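Naltari, the small automation shop founded by Eun-seong Kwon, has changed the way it looks after the two-armed kitchen cell it runs for the homewares maker Plustico, the company said on Aug 27, 2020.

The cell used to be serviced only when something went wrong. Since June, it has been checked every 200 hours of run time, with both arms left mounted at the table and the household items still in their places.

"We were losing too much time clearing the table and then putting it all back," Kwon said. "The drawer would end up a little off, and then you are setting up the whole cell again."

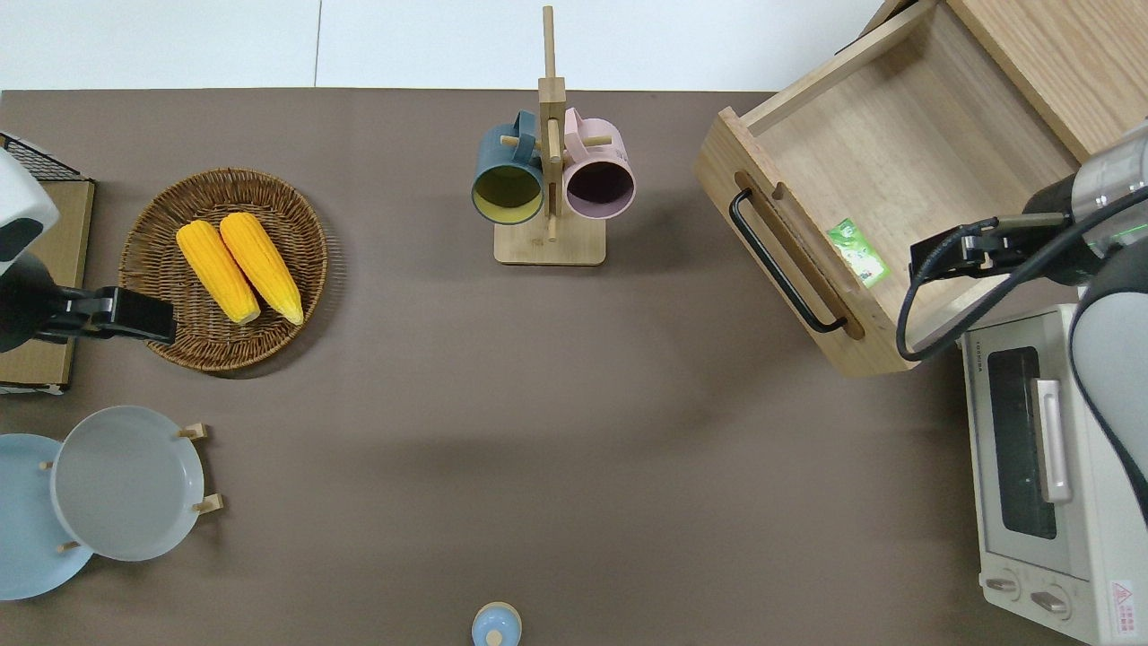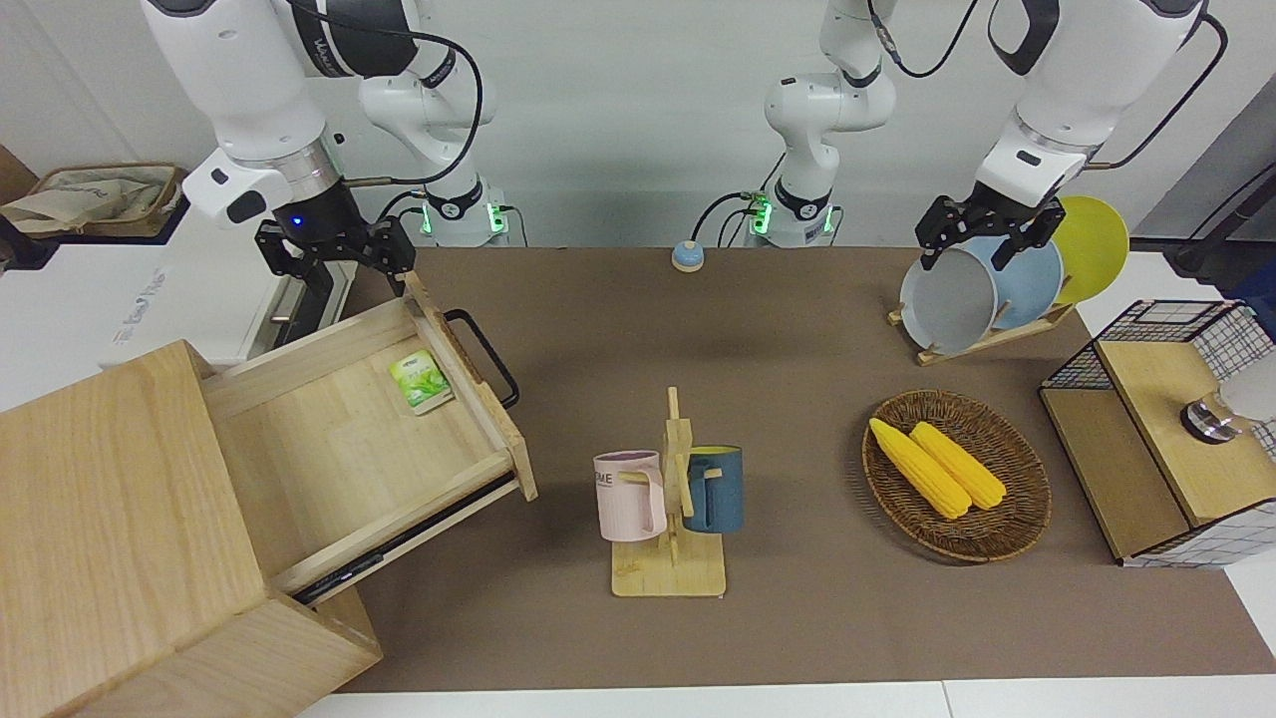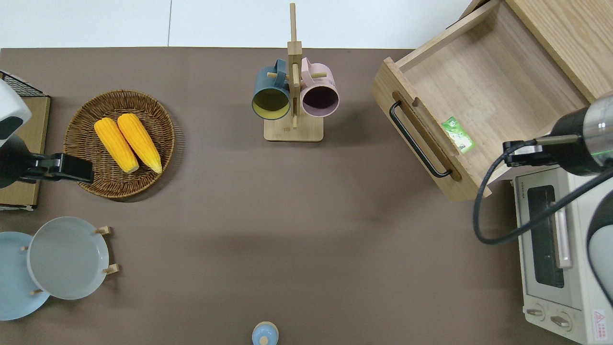 The cell works with a drawer, a mug tree, a plate rack and a basket of corn.

A check starts with the grippers. A technician opens and closes each one by hand command, wipes down the fingers and looks for wear on the inside faces. The cables come next. Kwon said a cable that is tied too tight at the wrist will pull on its connector when the arm reaches across the table, so the shop now leaves more slack there and looks at every tie during the check.

The last step is position. Each arm is sent to a set of stored points and any drift is written down. If an arm is off by more than 2 millimeters, it is calibrated again before the cell goes back to work.

The full check takes 92 minutes – less than half of what it took when the table had to be cleared first. Naltari keeps spare finger pads and one spare cable for each arm on site. Other parts come from Moka, a supplier that also repairs the wrist joints.

Plustico has asked for the same schedule on a second cell, which Naltari is setting up now. Kwon said the table and mounts are in, and the wiring is next.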